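Home Drinks and Brewing Help > Serving

Does tilting the cup really cut down the foam?

Posted by Tindetti

Everyone repeats this and I have yet to see it tested. We put out fizzy apple drink in clear plastic cups, 200 ml each, and half of every pour is froth. Tilting seems to make a mess and little else. Is there anything in it? 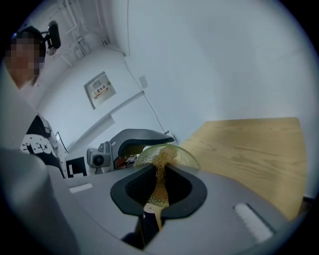 Kassab
Tilting helps on the way in, if the liquid runs down the side. I doubt it does much once the cup is full. People also forget that froth travels. Look at the golden stuff going over the rim of the clear cup in the photo, with the bubbles sitting on top of it. Thin plastic rims are hopeless for a clean pour in my view, and I wouldn't trust one near a wooden table without a cloth down.

Orau
just chill it. never had a problem

Tomik
Chilling helps, but "never" is a big claim. I tried 2 bottles from the same case, one from the fridge and one from the cupboard, and the cold one still frothed when I poured fast. Pour slowly, stop halfway, let it settle, then top up. Ignore anyone selling a special spout.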